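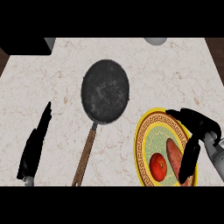 Getting a flat ready for viewings

Most of the work can be done the evening before. Start with the kitchen and bathroom, as buyers and tenants spend longest in them.

Clear the worktops down to the kettle and one other thing. Wipe with warm water and a drop of washing-up liquid, then dry with a clean cloth. Keep vinegar and lemon away from marble and limestone - they leave dull marks that need a professional to polish out.

Limescale on taps: wrap them in kitchen roll soaked in white vinegar, leave for 36 minutes, rinse well. Don't do this on brass or gold finishes.

Sticking doors should be rubbed with a candle stub along the edge that catches. If that fails, tighten the top hinge before you reach for a plane.

Scuffs on emulsion come off with a damp sponge and very little pressure. Test behind a door first. For filler, I use the ready-mixed Brastetti tub and give it up to 16 hours before painting over.

Smells: empty the bin, run the taps in any bathroom that isn't used much, and open the windows for an hour. Skip the plug-in fresheners. In July, shut the blinds on the sunny side by mid-morning and open them again just before people arrive.

Bulbs in the same room should match. Replace the lot if you can't find the same shade of white.

Put spare keys, meter readings and the boiler manual in one folder and leave it in a kitchen drawer. The agent will ask for all 3 sooner or later.

Solveig Lindholm, Flirkura Lettings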